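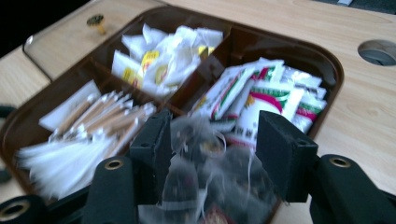 Tea tray, writers' table.

June, 9:40 am. Kellton ep 8 rough cut, watched twice with Wanda. Cold open still too long, 87 seconds before anyone speaks. Vaughn wants it kept for the mood. I'd trim from the car door – the lake shot can go too.

Timecode drift again on reel 2, audio late by a few frames after the diner fight. Everett re-exported, same thing. Try from the original bins, not the proxy. Clip 1531 is the bad one I think, check 1530 as well.

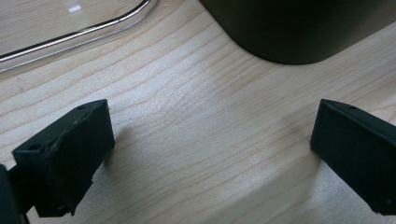
Latrice's notes on the sister plot: viewers wont remember Brannigan from ep 3, needs a line or a look. Agree. There's an unused take where she says his name at the sink, find it. Wanda says it was logged under Kuvthorpe exteriors, no idea why.

Music – temp track over the credits has to come off before Booker sees it, he'll get attached like last season.

To do: new open, v2 by 4 pm. Ask Vaughn abuot the recap, 30 sec or none. Subtitles still say "Kelton" in two places.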